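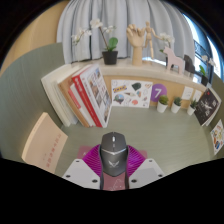
According to Américo Quintela, a mouse pad is a leftover from the days of rubber balls, and anyone with a modern mouse could throw theirs out on Wednesday and be happier by Thursday.

I get that comment a lot on this entry, and I've kept it at the top because it's the best argument against the thing I'm about to go on about at length!

Mouse pad

Print this entry | E-mail this entry

A mouse pad (or mouse mat, if you learned your English across the water) is a flat piece of material that sits on a desk and gives a computer mouse something to run on. Entry 311 in this home and desk encyclopedia, and one of the first I wrote, back when I thought it would take me an afternoon.

What it's for

A ball mouse needed a surface with some grip, or the ball would slide along without turning and your pointer would just sit there. Optical mice did away with the ball. They look at the surface with a little light and a sensor, and compare one look with the next. Plain wood or a matte desktop will usually do. Glass and high gloss can confuse them, and so can some busy repeating patterns.

So Américo has a point, as far as tracking goes. Where I part ways with him is everything else. A pad is softer under the wrist, it's quieter, and it saves both the desk finish and the slick little feet on the bottom of the mouse. It also tells you where the mouse lives. I know that sounds silly, but on a shared desk it's half the value – papers creep in from the sides all day long, and for some reason people respect the edge of a mat.

Kinds

Cloth over foam rubber is the ordinary kind, and it's what most people picture. It rolls up, it's cheap, and it gets grubby. Hard pads are plastic or metal, faster under the hand, louder, and cold in February (I lasted one winter). Then there are the faux leather ones that wipe clean, the ones with a gel hump for the wrist, and the huge desk mats that go under the keyboard too. Bernardo Henriques has one of those, a Bresomier, and he eats lunch on it.

Shapes are mostly rectangles with rounded corners. Square corners look sharp for a month and then start to curl. Stitched edges hold up better on cloth, though the stitching can be scratchy if your wrist rests right on it.

Color and pictures

I'm firmly in favor of a pad you like looking at. Gray and black hide dirt, sure, but a soft pink on a gray-green desk is a lovely pairing, and line drawings age well since there isn't a big block of ink to wear off. Look at where the art sits before you buy. Anything in the middle will spend its life under the mouse, and a drawing tucked down in one corner stays crisp for years.
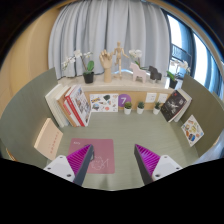

Size is the other thing people get wrong, mostly by going too big. If your desk has a side partition and you lean books against it like I do, measure what's left of the open surface before you order anything. Books on a slant take up more room than the same books standing straight, and the bottom edges slide outward a little every time you pull one. I bought a Tolomus desk mat without measuring and ended up with one end of it under a dictionary. Saranya Varma has it now.

For a right-handed person who keeps the keyboard in front, a small pad is plenty. If you find yourself lifting the mouse and setting it back down all the time, turn up the pointer speed first and shop second.

Cleaning

Cloth pads: lukewarm water, a drop of dish soap, a soft brush. Rinse until the water runs clear, press it in a towel, and lay it flat to dry overnight. Don't wring it and please keep it out of the dryer! The foam can come away from the cloth and there's no getting it back. Hard and faux leather pads only want a damp cloth.

While you're at it, turn the mouse over and wipe its feet. A line of gray fuzz collects around them, and a good share of "worn-out" pads are really dirty mice.

See also: Bookend; Desk organizer; Desk partition; Wrist rest

Last updated: February

Contact the editor | Copyright Magalhães Home Encyclopedia, all rights reserved | Back to top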